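Gratari is hiring: State Government Reporter (full time)

Posted 2018-07-16

We're looking for a reporter to cover state government for Gratari, and we're really excited about this one, because it's a brand-new position. Until now our statehouse coverage has been shared between whoever could get away from their own beat that day. We've done some good work that way (the series on unfilled agency posts is still getting letters), but we have also missed hearings we should have sat through, and we've written too many stories off press releases. Starting in August we want one person whose whole job is to know that building.

About Gratari

We're a reader-supported news site based in Bisstead, covering the city, the county and the state. There are 6 of us in the newsroom right now, plus a small group of freelancers who file mostly on schools and courts. We publish online every day and send out a morning newsletter called Lenow, which goes to a very opinionated list of subscribers who will tell you when you've gotten a committee name wrong. We love them for it, mostly.

We don't have a print edition and we don't run opinion columns by staff. We do run a lot of documents. If a story is based on a contract, a budget memo or a resignation letter, we post the thing itself next to the story so people can read it for themselves.

What the job is

You'll cover the governor's office, the legislature and the state agencies, with a strong lean toward the agencies. Plenty of people already cover the speeches. We want to know who got appointed to run the licensing office, who used to run it, why they left, and what happened to the permits that were sitting on the desk in the meantime.

In a normal week during session you'd probably file three or four stories. A couple of those would be short and quick, the kind where a vote happened and people need to know how their own representative voted. One would be something you've been working on for a while. Outside of session the pace drops and the digging picks up, and that's when we'd love to see you out of the capitol and driving to the places where state decisions land: the highway garages, the regional health offices, the county clerk who has been trying to get an answer from the capital since spring.

You'd also write the Lenow statehouse item a few mornings a week. It's short, 610 words at the outside and usually far less, and it's written in a plain, friendly voice. Some reporters think they'll hate this part and end up loving it. It's a nice place for the odd detail that didn't fit the story. 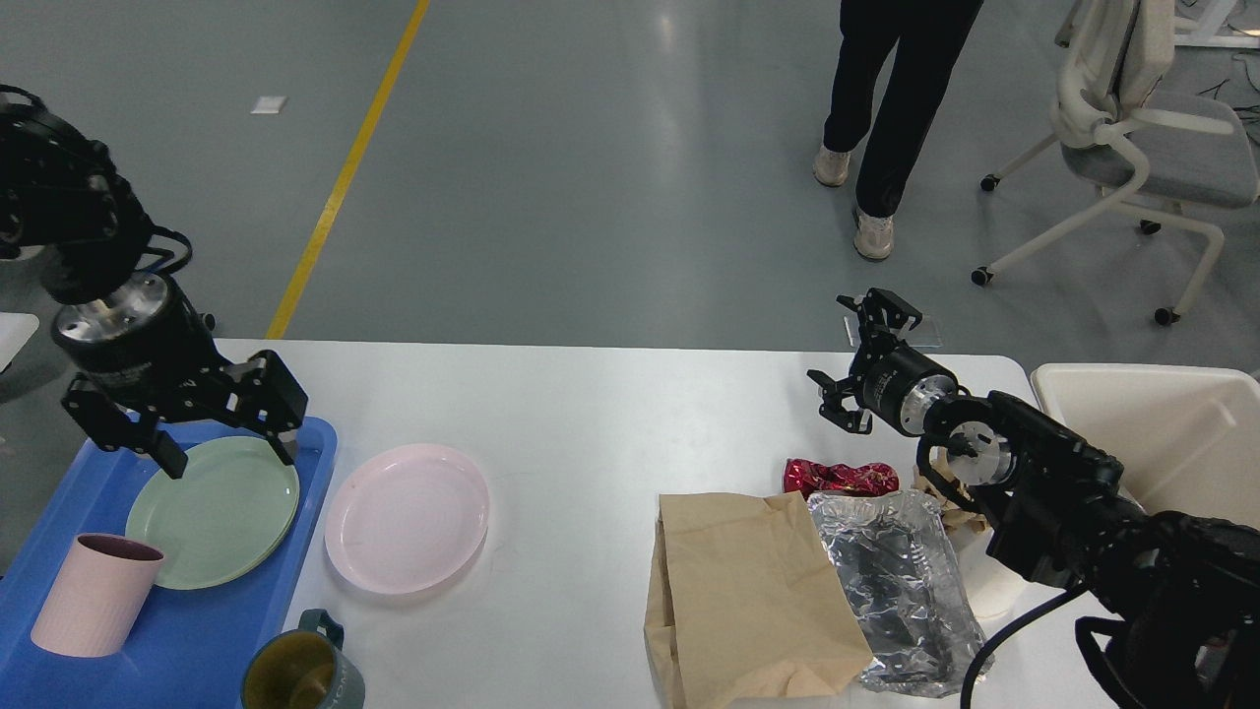

Your editor would be Jinfeng Guo, who covered state budgets for years before moving to the desk and who can still explain the supplemental appropriations process without notes. Jinfeng edits closely and talks through stories early, often before you've made your first call. If you like to vanish for two weeks and come back with a finished draft, this might be a frustrating fit. If you like to think out loud with someone who's interested in the same odd corners of government that you are, you'll have a great time.

You'd also work with Güneş, our records database. It holds the state documents we've collected through public records requests, all scanned and searchable: personnel orders, meeting minutes, travel vouchers, letters between departments. We've put 662 requests into it so far and the results have fed more stories than we can list here. It has its quirks (searching by date is still a bit of an adventure), but a reporter who feeds it and pokes around in it regularly is going to find things. You'd be filing new requests yourself, keeping track of the deadlines and appealing the denials that deserve an appeal.

Who we'd like to hear from

Somebody who has reported on government at any level and can show us the work. City council counts. School board definitely counts. We'd like at least two years of regular reporting, and it doesn't matter to us whether that was on staff or freelance, or at a weekly, a radio station or a student paper that took itself seriously.

You should be comfortable reading a budget, or willing to become comfortable fast. You should be able to call someone who has just lost a job or been moved out of one, ask fair questions, and write down what they say accurately. A lot of this beat is about people in public positions being hired, suspended, transferred and let go, and both sides of those stories usually have lawyers. We care very much about calling everybody, giving them real time to respond, and putting their response where readers will see it.

A second language would be a big plus. So would experience with spreadsheets beyond adding up a column. Neither is required. A journalism degree isn't required either, and several of us don't have one.

You do need to be able to get to the capitol, which is a bit over an hour from Bisstead by car. We pay mileage, and on late session nights we pay for a room so you aren't driving home at two in the morning. You can live in either place or in between.

What we can't be flexible about: staff can't work for, donate to or campaign for candidates or parties, and you'd need to tell us about any close family member who works in state government. It won't automatically rule you out. We just need to know at the start.

Pay and the rest

This is a full-time staff job with a salary. We'll give you the range in our first reply, before you spend any time on an interview, and it's the same range for every applicant. Health insurance starts on your first day. You get 4 weeks of vacation, and we'd ask you not to take them in the last stretch of session, but otherwise they're yours whenever you want them. We also pay for one training course or conference a year, your choice.

Hours are uneven. Session is busy and some nights will run long. We make up for it with time off afterward, and Jinfeng keeps track so you don't have to argue for it.

How to apply

Send us the following in one email, with "State Government Reporter" in the subject line:

A letter, one page or less. Skip the part about how much you love journalism and tell us about a state agency you'd want to look into first, and what you'd ask for. It can be an agency in any state if you don't know ours yet.

Three stories you reported, as links or attachments. Please make at least one of them a story where somebody didn't want to talk to you. A line or two on how you got it would be wonderful.

A resume, in whatever format you have.

Names of two people who have edited you. We won't contact them until we've talked with you and you've said it's okay.

The address is on our contact page, under Newsroom. We're reading applications as they come in and would like to have the new person at a desk before the end of August, so earlier is better. We reply to everyone, including the people we can't move forward with.

People we'd like to talk to further will have a phone call with Jinfeng first, and then a paid tryout day in Bisstead. On the tryout day you'll get a stack of real documents from Güneş, a desk, and a few hours to tell us what the story is and who you'd call. You'll also have lunch with the whole newsroom, so bring questions, the harder the better.

If you're unsure whether your experience fits, please write anyway. The last reporter we hired had been covering high school wrestling and zoning appeals, and turned out to be terrific at both procurement and deadlines. Questions before you apply can go to the same address, and Jinfeng will answer them.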